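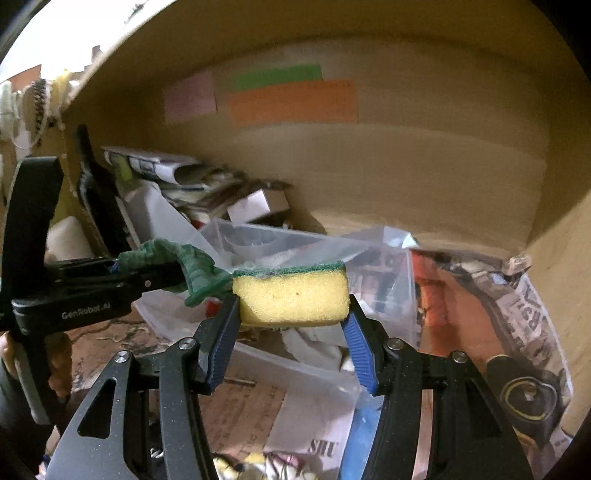 4. Looking after your sponge

The two-sided sponge is the hardest worker in your Misto kitchen kit, and a little care goes a very long way! The thin green layer is for scouring, the thick yellow foam is for wiping and soaking up. Get to know both sides and you'll hardly need anything else at the sink.

4.1 Before first use

1. Rinse the sponge under warm running water and squeeze it out.
2. Repeat until the foam feels soft all the way through.
3. Put one small drop of washing-up liquid on the yellow side – one really is plenty – and squeeze until it lathers.

4.2 Everyday washing-up

1. Start with glasses and cups, yellow side down.
2. Move on to plates and cutlery.
3. Leave pans until last. Turn the sponge over and scour in small circles, pressing lightly.
4. For corners of baking tins, pinch the sponge along its length and work the long edge into the join. It gets into places a brush can't!

Caution: Do not use the green side on non-stick pans, polished worktops or the Civley glass lid. It will leave scratches.

4.3 After use

1. Rinse both sides until the water runs clear.
2. Squeeze, don't wring. Twisting pulls the two layers apart.
3. Stand the sponge on its long edge in the rack so that air reaches both faces.

Note: Small holes in the foam are normal. Change the sponge when the foam starts to crumble or the green layer lifts at the corners. Spares are listed on page 37 under item 219.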